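Week six of robotics club and I still walk home grinning

I promised I'd write more about the club this semester, and then January happened and I wrote nothing at all. So this one is going to be long! Get a snack.

For anybody new: I joined the Brallirden student robotics club last fall knowing how to solder badly and write a for loop. Our team is called Shakya, there are five of us, and our project is getting a humanoid to do household chores by learning from people doing them first. One person drives the arms, the robot records everything (joint angles, head view, both wrist views), and every run gets saved as an episode. At the end of the term we enter the Plusari challenge, where you get 400 points for a perfect tidy-up and lose them fast for dropping things.

Our chore is slippers. You would not believe how much there is to say about slippers. 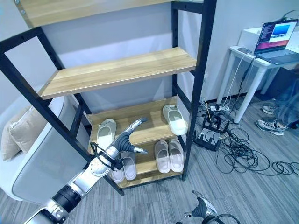
Slippers on the bottom tier, middle shelf waiting its turn.

The task as we wrote it down in the fall was "put the slippers on the rack nicely." Sumeya Chala, our team lead, crossed out "nicely" in the first meeting and made us spend an hour on what it meant. Toes which way? Pairs touching, or a gap? Does a pair have to share a shelf? We argued like lawyers. I was on the side of gaps and I lost, and I have made my peace with it.

Then came the driving. I'd only ever watched until this month, and I was sure it would feel like a video game. Nope. Your own hands want to be so much faster than the robot's, and you have to breathe and slow down and think about where your thumb is. My first ten tries were terrible. Sumeya told me to stop looking at the fingers and look at where I wanted the toe of the slipper to end up, and it clicked! Well, it half clicked. My keeper rate last week was 57 percent, which is a big deal for me, so please be impressed.

The wrist views are their own adventure. You spend ages getting a run you're proud of, pull up the footage, and whole stretches of it are smears and stripes. We had a long debate about whether blurry stretches should be thrown out before training or left in so the model learns to live with them. I went in thinking "throw them out, obviously" and came home less sure. We're going to train it both ways and compare.

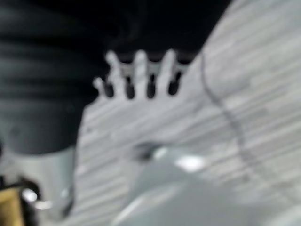
Wrist view. Stripes, as promised.

The whole dataset is at 3827 episodes now, counting the ones from the team before us. I've been in charge of labels since the new year - start, reach, grasp, lift, place, let go - and I like it way more than I expected. You put on music, you scrub through, and after a while you start recognizing who was driving by how they approach a shelf. Sumeya comes in from the side. I come in from above and hesitate. My hesitation has its own look, apparently, and it's all over the data, sorry to future models.

My favorite part of any run is the grasp. A closed toe and an open slide ask for completely different things from the hand, so we've been collecting them in separate batches and then mixed. 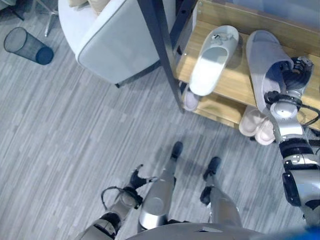 Labeling "grasp" sounds easy until you try to pick the moment it begins. First touch? When the fingers close? When the weight comes off the shelf? We went with fingers closed, wrote it into the guide, and I then had to go back and fix 106 episodes I'd done the other way. That was two evenings and a truly heroic amount of tea. Worth it, though, the plots look so much cleaner.

The software side is coming along too. We switched over to Atudero, the little logging tool one of last year's seniors left behind, and once I got past the setup (ask me about the config file, or don't) it's been great. It lines up all the views on one timeline so you can drag through them together. I may have yelled when it worked the first time.
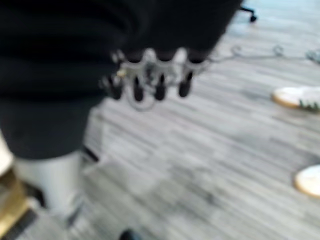
Next on the list is laundry, and I am so excited about it. Slippers keep their shape, more or less, and cloth does whatever it wants, so most of what we know about grasping has to be learned over again. Look at what the wrist view has to deal with: big dark fabric filling one corner, and right up against it a metal clip hanger with four little black tips in a row, all of it smeared by motion. Where does the cloth end and the hanger begin? I went back and forth on my own labels for that one. Sumeya thinks we should label the clips separately from the garment, and I think she's right, even though it doubles my work.

If you're at school here and you've been wondering about joining, come by! We meet at 6:30 in the evening and you don't need to know anything. Bring socks if you have spare ones, any color, because I'm starting a collection for the laundry batch and so far it's only mine.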